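The Letters Nobody Sent Back

How a small town's paper archive taught me to read handwriting again

By Neusa Dantas
2022-11-27

My first letter took me four hours. It was two pages long, written in June by a woman to her brother, and of these two pages I understood the greeting, the word "potatoes" and the signature. The rest was a hedge of strokes leaning to the right.

I had come to Kancombe to write about the river. It was raining the whole week, the boat did not go out, and the woman who rented me the room told me there was a reading evening in the old school. I thought she meant novels. I went with a dry coat under my arm and found eleven people around two tables with magnifying glasses, reading other people's mail.

The letters belong to the town. They were left in the post office when it moved to the new building, in wooden drawers which were nailed closed for the transport and then forgotten in a cellar. There are 1,873 of them. All were returned for some reason: the person moved away, the street changed its name, the stamp was too cheap. Many were never opened until Ruth Garside opened them.

Ruth was a teacher of geography and she is very strict. She does not allow pens in the room, only pencils, and she does not allow guessing. "If you guess, you write your own letter," she told me on the first evening, and she took away my page and gave me an easier one.

I should explain what is difficult. I learned English at school in another country, from printed books, and I always believed that handwriting was the same language with less order. This was a mistake. The people of Kancombe wrote as they spoke, and they spoke in a way that has mostly gone. They wrote "afore" and "I were". They wrote the letter s in three different manners in one line. When the paper was full, they turned it on the side and continued across what they had already written, so the page looks like a fence seen through another fence.

Ruth's advice is to begin with the names. A person writes her own name the same way all her life, and also the names of her children. From the name you take the capital letters, and from the capitals you find the beginning of the sentences. Then you look for the small words, "the" and "and" and "but", which are written fast and without attention, and so they show you the true hand. The long words come last. I have since used this method with my grandfather's letters in Portuguese, and it works also there, only the small words are others.
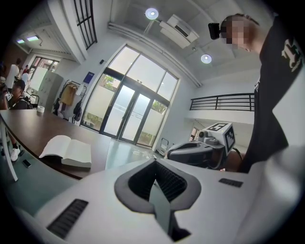 Not all readers agree with the slow way. Hartmut Tiedemann, who drives from Toltine for the evenings, reads the whole letter aloud from the start, with all the holes in it, and he makes a humming sound where a word is missing. He says the ear finds it. I was doubtful until he hummed his way through a passage about a sick cow which had stopped three of us for most of an evening. The missing word was "bran". He had grown up with cows, and for him there was no other word that could stand in this place.

They argue a lot, he and Ruth, and I believe they enjoy it. The largest quarrel was about a letter by a man who signs only as T. It has 16 lines and asks a certain Annie to meet him at the mill, "or if you will not then" and after this comes a word that Ruth reads as "write" and Hartmut reads as "wait". Both are possible. The first stroke is under a brown stain. In the typed version both words are given, with a line between them, and I find this more honest than I would have been.

The typed versions are kept in gray folders, one for each drawer. By now 800 letters are finished. A finished letter means that two persons have read it separately and a third one compared the results, and every place where they differ has a small number in the margin. Špela Lazarević does most of the comparing. She is a translator by profession and came to the town for her husband's work, and like me she reads in a language that she was not born into. I asked her if this is a disadvantage.

"With the old words, yes," she said. "But I read what is there. The others sometimes read what their mother would say."

Then she showed me a place where six people had read "church" and the paper said, quite clearly, "chairs". The writer was complaining that somebody had borrowed the chairs.

What is in the letters is for the most part ordinary. There are prices, coughs, weather. A baker named Kolev orders flour three times and becomes less polite each time. A boy at sea asks for socks. One woman writes to her sister every month for nearly two years, to an address where the sister no longer lives, and every letter begins with the same sentence: "I expect yours has gone astray." I typed four of these. After the third one I needed to go outside for some minutes.

It is not decided who may read them in the future. Some families still live in the valley, and there are debts in the letters, and a child whose father is named differently in two places. Tihomir Stojanović, who looks after the folders, writes to the descendants when he can find them and waits for a reply before a letter goes to the open shelf. Mostly they say yes. One man asked to have the original, and he got it, and he sent back a photograph of it hanging in his kitchen at Reter, beside the calendar.

I never wrote the article about the river. I stayed for nine evenings, and on the last of them Ruth put a letter before me without a word. It was the one from my first evening, the sister and the brother. I needed twenty minutes. The potatoes had failed, the new dog was no good with sheep, and he should please not send money again, because the last time the postman had told everybody.

There was one word at the bottom which I still could not read. I wrote a question mark with my pencil, and Ruth gave it to the next person.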